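**Subject:** Re: [villalba-users] Duplicates tab gone after the update?
**From:** Brenda Ledesma
**Date:** Thu 28 February

Hi all,

Santino Cabral wrote:

> Since the update I can't find the Duplicates tab in my inventory. I had
> something like 100 spare skins in there waiting to be traded in and now
> I only see Items and History. Did they remove it? Also my balance is
> showing in coins and I have no idea what a coin is worth.

Santino, breathe, your skins are fine! I had the same panic on Monday night. The tab moved. Click your avatar, go to Items, and look for the tiny funnel next to the search box (on my laptop it's half hidden under the chat panel, so close the chat first). Tick "Owned more than once" and they should all come back. Mine did, including three awful green knives I'd been pretending I didn't own.

Trading them in works a bit differently now. You pick the skins, hit Exchange, and it gives you one offer that stays open for 90 seconds. If you let it run out, the next one may be lower. I lost a few coins that way while I was answering the door, so maybe don't start it with dinner on the stove.

As for coins, 700 of them get you the cheapest Ditport case, so that's how I do the math in my head. The full table is under Wallet, then Rates. Old balances were converted automatically, and if yours looks off, send support the line from History that says "conversion". They answered me in about a day, which is better than Jitley ever managed!

One more thing, and this goes for everybody: the sell-all button now sits right where the Duplicates tab used to be. There IS a confirmation box, but it's small and the Yes is on the left. Please slow down.
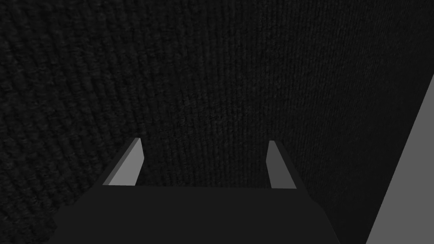

Macarena Troncoso wrote back to me off-list that the funnel doesn't show up at all in the phone version, and that she has to switch to the desktop site before she can filter anything. She also says locked items never appear under "Owned more than once", so unlock them first if your number comes up short.

Does anyone know if Utik trade links still work with the new inventory? Mine says pending and has been saying so since the weekend.

Brenda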